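Vament Bin Picking Kit: Frequently Asked Questions

These are the questions that arrive at our Pratside workshop most often, answered by Oda Sjögren and tidied up by the rest of us. Last gone over in August. If yours is missing, the address is at the bottom, and Oda does reply, usually before she has had lunch.

What do I get for my money?

A wrist camera, a tool changer with two tools, a cable dressing set, the control box and the software that ties them together. There is also a printed manual. We know. Some people still like to prop one up against a toolbox and get oil on it, and we would like them to have that.

What don't I get?

The arm, the bin, the table and the patience. You will need all four before you start.

Does it work with the robot I already own?

If it is a six-axis arm from one of the larger makers and its controller still gets software updates, very likely. Send us the model and the controller version and we'll tell you yes or no within two working days. We keep a list of the combinations we have tried ourselves, and we would sooner lose a sale than have you become the next entry on it by surprise.

Can I use the small cobot we bought for the open day?

You can. It will be slow and it won't reach the corners. Have a look at the Engström table kit, which is made for small arms and costs less. We sell that one too, so there is no great sacrifice in telling you.

What sort of bin do I need?

Open-topped, rigid, and fixed so that it can't wander. Sloped sides help, as parts slide back towards the middle where the tool can get at them. Inside depth should be no more than 229 mm with the standard tool, or the wrist will meet the rim before the fingers meet the part. It need not be handsome. Scratches and scuffs on the floor of the bin don't bother the camera much. A mirror polish does, so if your bin is brand new and shiny, dull it down with an abrasive pad or wait a few months.

How do I fix it to the table?

For production, bolt it. For trials, clamps are fine as long as they are out of the way of the arm's path, and you remember that they are there when you teach the approach points. The software only knows about the things you tell it about. It has no opinion on clamps until it meets one.

Do I have to put the cables on the outside of the arm?

On most arms, yes. Running them inside looks smarter in brochures, and then one fails and you spend a day with your hand in a robot's elbow. The dressing set keeps the bundle close to the arm, with straps at the places where it would otherwise flap, and leaves a generous loop at the wrist so the last joint can turn.

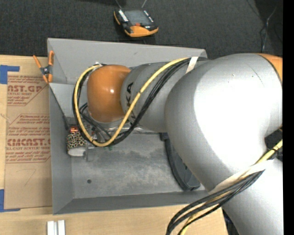

Cable loop at the wrist, with the arm reaching over an open metal bin.

How big should the wrist loop be?

Big enough that it never goes tight at either end of the last joint's travel, small enough that it doesn't catch on the bin. Those two wishes pull against each other. Start with the mark on the template in the box, jog the joint slowly to both limits with the pendant in your hand, and adjust. Then tilt the wrist down into each corner of the bin and do it again. This takes an afternoon. Everyone tries to do it in twenty minutes, and we have a drawer of chewed connectors sent back by everyone.

Which parts can it pick?

Anything the camera can see and the fingers can hold, up to 910 grams. Mixed shapes in one bin are fine. Things it dislikes:

Clear plastic. It will try, bless it.
Springs and hooks, which come out in families.
Flat sheet lying on the floor of the bin. Use the suction tool.
Anything wet with coolant, unless you have bought the wiper.

Do I need to show it drawings of my parts?

No. You put the part in the bin, teach it a few good grips by hand and let it get on with it. If you have drawings they speed things up a little. If your drawings are from before the last three design changes, please leave them in the cabinet.

How long before it's picking properly?

Plan on a week. Day one is mechanical, day two is cables, and the rest is spent finding out which of your parts is the awkward one. There is always an awkward one, and it is seldom the one you warned us about.

What about guarding?

The kit does not make an industrial arm safe to stand next to. You need a proper risk assessment and whatever fencing or scanners it calls for. Keep the pendant where you can reach it while you're teaching. We won't switch on a system that hasn't been assessed, however far we have driven.

How often does it need looking at?

Every 3000 hours of running, change the wrist straps and inspect the full length of the cable bundle. In between, wipe the camera window when you pass it. A third of our support calls are cured with a soft cloth, and we do not charge for suggesting one.

Can I see one before I buy?

Yes, either at Pratside or at the Bavumport showroom. Bring a box of your own parts, the worse the better. Pratside has better parking and terrible coffee. At Bavumport it is the other way round.

What if we hate it?

Send it back within thirty days, complete, with the cables coiled. We will ask why, and Oda will write it down.

Still stuck?

Write to the support desk with your serial number, controller version and a photo of the whole wrist, cables included. The photo saves us three emails. Phones are answered from 8.30 am until 4 pm.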